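Stisthorpe Jumble Sale Price List

Hello, and thank you for stopping by! This little collection holds 285 handwritten price labels from the clothing stalls at Stisthorpe and Ullthorpe, typed up one Friday at a time – spelling mistakes and all. Each row has the garment, the colour, the size and the price in pence.

Blank sizes mean the label had none, and 43 rows are like that.

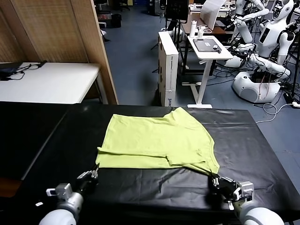

Prices ending in a half are old stock from Ullthorpe, so please leave them as they are. Version 2 will add the coats.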